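The case for clearing the desk at the end of the day

I share a long table with three other people at work, and for most of a year I left my things on it when I went home. The laptop stayed open, the charger stayed plugged in, and whatever I had been eating left its wrapper beside the keyboard. I thought of this as saving time. In the morning I could sit down and start.

I have changed my mind, and I think more people who work at shared tables should put their things away before they leave. I mean the whole job: close the laptop, put it in its sleeve, put the pens back in the pencil case, and leave the table bare. It takes me 3 minutes. I timed it in March after Stelios Kalogeropoulos told me he didn't have that kind of time to waste.

His argument is the common one. If the work isn't finished, why pack it up? He keeps a stack of papers by his left elbow and says he knows where every sheet is. I believe him. But the stack has moved into the space of Danai Konstantinidis, who sits next to him, and she does not know where every sheet is. She only knows that she has to push them back before she can put down her coffee. A mess that makes sense to one person is still a mess to the other people at the table.

The sleeve is where most people lose interest. They will close a laptop, but they won't take the extra step of sliding it into anything. I used to be the same. Then my old machine went into a bag with a set of keys and came out with a scratch across the lid, and the repair shop in Fallport wanted 116 dollars for a new one. I didn't pay it. I used the scratched laptop for two more years and was annoyed every time I saw it.
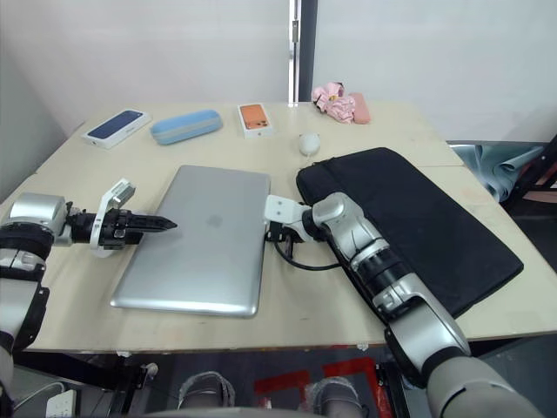

A sleeve also does something for the table. When it is lying out flat and empty, you can see that the job is half done. I keep mine within reach all day so I don't have to dig for it at the bottom of my bag at six o'clock.

Mice are harder. A mouse with a cord never wants to lie still, and if you wrap the cord tightly around the body it will wear out where it bends. Izzati Raju folds hers into a loose loop and puts it in last, and I have copied her. Some people will say the answer is to buy a wireless one. Maybe so, but the corded one works and I see no reason to throw it out over a bit of cord.

Then there are boxes. I don't understand why grown adults keep the boxes their phones came in, and I say this as someone who kept mine for years. They are well made, the lids fit nicely, and it feels wrong to put them in the recycling. People tell me they help when you sell the phone. That may be true for the few who sell one. For the rest of us they end up on the back of a desk or on top of a wardrobe - empty, or holding a cable that fits nothing we still own. If you want to keep a box, keep it at home. A shared table is no place for it.

I should be fair to the other side. Jarosław Zieliński works on drawings that cover half the table, and rolling them up each night would mean flattening them again each morning. He leaves them out, and I think he should. Putting things away is meant to help with the next day's work, and where it plainly doesn't, there is no point in it. Most of us don't have drawings, though. We have a laptop, a mouse and a pencil case, and they all fit in one bag.

The part I didn't expect was the mornings. I had assumed that starting from a bare table would be slower, and it is, by a little. But I take out only what I need. When everything was left out, I began each day with whatever was on top, and that was usually yesterday's problem. Now I have to decide what to work on before I open anything.

Stelios still leaves his papers out. Last month he did move the stack to his right side, where there is only a wall.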